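Skedar Slow-Close Toilet Seat, Round and Elongated
Sold by Pereyra Bath & Plumbing
Item 2652

We held off on stocking slow-close seats for a long time. Most of the ones that crossed our counter closed slowly for a season and then slammed like any other seat, and the customer was out the extra money. So read this page the way we'd read it, with one eyebrow up.

The Skedar is a plain white seat with a lid, two hinges and a damper in each hinge. It comes in round and elongated. The maker's leaflet says it is "whisper silent." It isn't. There is a soft knock when the lid meets the seat, and if your bathroom shares a wall with a bedroom you may still hear it at night. It is a good deal quieter than a dropped lid, and that's as far as we'll go.

What we think of the claims

"Fits all toilets." No seat does. Measure before you order, from the middle of the bolt holes to the front rim of the bowl. If your bowl has a squared-off front, this seat will look wrong on it and we'd rather you bought something else.

"Installs in 3 minutes." Maybe, with a new toilet and the tank not yet in the way. Catriona Galbraith in our returns department put one on her own toilet at home and spent most of the time lying on the floor fighting the old bolts. Soak rusty ones the night before. If they still won't turn, cut them, and put tape on the china first.

"Antibacterial finish." We have seen nothing that would make us repeat this one. Clean the seat the way you always have, with dish soap and water. Bleach and gritty powders dull the surface, and that kind of damage is not covered.

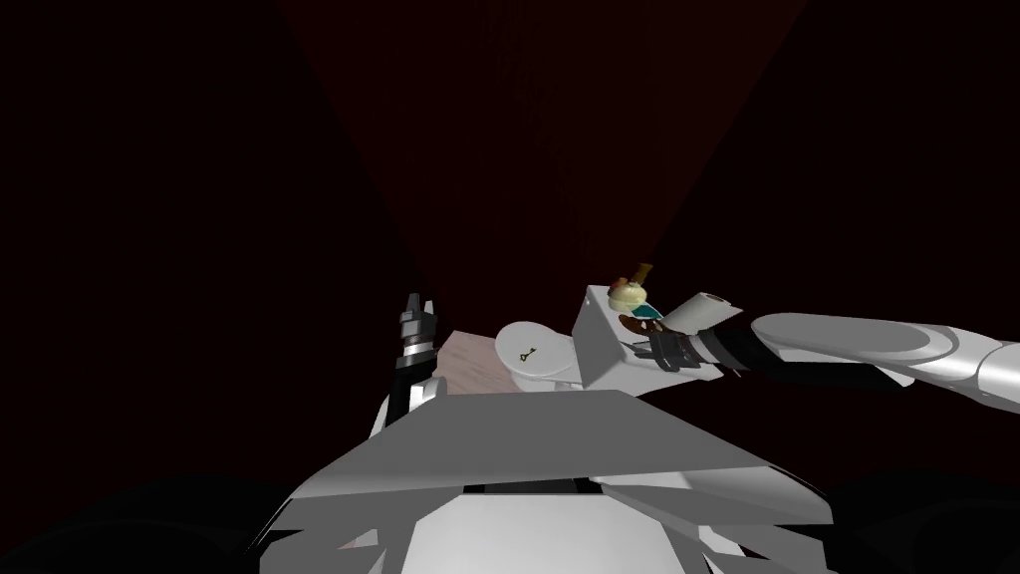 White toilet against a dark maroon wall.

Color is where we get the most returns on any seat. The Skedar comes in one white, and toilets come in a lot of whites, some of them closer to bone. If yours is older, carry the old lid outside and look at it in daylight next to something you know is plain white. Bathroom bulbs lie about color. We take back a seat that doesn't match as long as it has not been bolted down.

How it compares

We also carry the Prastska, which costs less and has a thinner lid. People sit on lids to tie shoes or dry a kid's hair, and the Prastska flexes when you do that. The Skedar flexes less. The Pasness is heavier than both and has metal hinges, but its damper can't be bought separately, so when it goes you buy a whole new seat. Skedar dampers are sold in pairs and push in by hand.

In the box
Seat and lid, attached
Two plastic bolts with wing nuts
Two rubber washers
Leaflet (skip the first page)

A wrench is not included and you shouldn't use one on plastic bolts anyway. Hand tight, then a quarter turn. Check them again after 6 weeks.

Returns and warranty
Unused seats: 90 days, with the box.
Dampers: the maker covers them for one year. Keep your receipt, they do ask.
Scratches, bleach marks and cracked bolts: not covered.

Questions about fit go to Lautaro Gaete at the parts counter. Have your measurement ready when you call.

Page last checked Fri 26 May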